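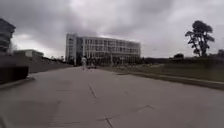
What is a swing pricing threshold?

It is the level of net money flowing into or out of an investment fund on one dealing day above which the manager adjusts the price of the fund's units. The adjustment passes the cost of trading on to the investors who are buying or selling that day.

Background

An open-ended fund issues new units when investors pay in and cancels units when they withdraw. In a single-priced fund, everyone who deals on a given day does so at the same price, normally worked out from the mid-market value of the holdings. When the manager then has to buy or sell holdings to match the flow of money, the fund pays dealing spreads, brokers' commission and, in some markets, transfer taxes. Without an adjustment these costs are met by the fund as a whole and so fall on investors who have not dealt. The effect is known as dilution.

Swing pricing is one of several ways of dealing with dilution. Others include the dilution levy, charged separately from the unit price, and dual pricing, in which the fund quotes one price for buyers and a lower one for sellers.

Full and partial swing

Under full swing, the price is moved on every dealing day on which there is a net flow, whatever its size. It is moved up for a net inflow and down for a net outflow. There is no threshold.

Under partial swing, the price is moved only when the net flow passes the threshold, usually set as a percentage of the fund's net asset value. Smaller flows are treated as causing little cost, as they can often be met from cash. Partial swing gives a steadier published price but leaves some dilution in the fund on days when the threshold is not reached.

The swing factor

The size of the move is called the swing factor. It is commonly quoted in basis points, one basis point being a hundredth of one per cent. The factor is built up from half the average bid-offer spread of the holdings, plus commission and taxes. Because taxes on buying and selling may differ, many funds keep two factors.

For example, the Plemar Smaller Companies Fund has a buying factor of 80 basis points and a selling factor of 60. If the mid-market price is 100 pence and the fund has a net outflow above its threshold, the price becomes 99.40 pence. With a net inflow above the threshold it becomes 100.80 pence. All dealing that day takes place at the adjusted price, including the smaller orders running the other way.

Setting and review

Thresholds and factors are normally set by a pricing group within the management company and reviewed at fixed intervals - more often when markets are unsettled. Some managers disclose the highest factor they may apply but keep the threshold private, so that large investors cannot split their orders to stay below it.

Criticism

Lutfa Miah has argued that partial swing rewards investors who leave a fund early in a run of withdrawals, before the threshold is passed. Cremilda Assunção, in a study of 18 bond funds, found that swung prices made short-term performance harder to compare, as a fund may swing on the first or last day of the period measured - an effect that fades over longer periods.

See also

Anti-dilution levy
Bid-offer spread
Net asset value
Redemption gate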